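Dokex brings two-arm folding cells to its Irberg laundry

Staff keep their jobs and move to new tasks as the Griltgate system takes over part of the folding work

IRBERG, Monday, May 17, 2021 – Dokex, which washes and folds clothing for families and care homes, today announced that it will use robot arms from Griltgate for part of the folding at its Irberg site. The decision follows a trial that started in February.

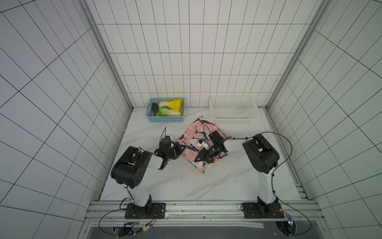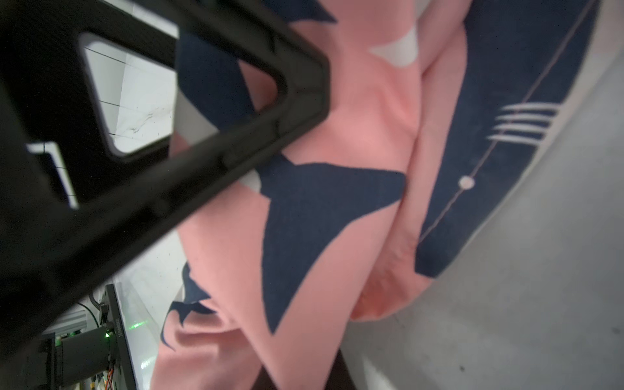
What the cell does

Each Griltgate cell has two arms, which work on one garment at a time. The trial began with children's clothes. These are small and soft, and they often arrive in a bundle, so a person must open and straighten them before folding. During the trial the cells handled 2,714 garments. Every piece was checked by an employee before it was packed.

The cells do not yet fold everything. Bed sheets, coats and anything with long straps will continue to be folded by hand.

What changes for the staff

Until now, folders at Irberg stood at the table for the full shift, and many of them reported pain in the shoulders and wrists. Under the new plan, no one will fold by hand for longer than 2 hours without a change of task. The other hours will be spent on checking, mending, packing and looking after the cells.

Dokex has agreed with its employees that no position will be closed due to the new equipment. Pay stays the same for all folders, and those who complete the cell operator course will receive a supplement. The course is given by Nzioka, a training company, during paid working time.

Employees also asked for a simple way to stop a cell and take a garment out by hand – this was added in the second month of the trial. Any operator may use it without asking a supervisor.

Next steps

The first cells will go into daily service this summer with a limit of 300 garments per day. Dokex intends to raise the limit to 2,000 when enough operators are trained.

About Dokex

Dokex is a laundry and garment care company based in Irberg.

Press contact: Dokex Communications, Irberg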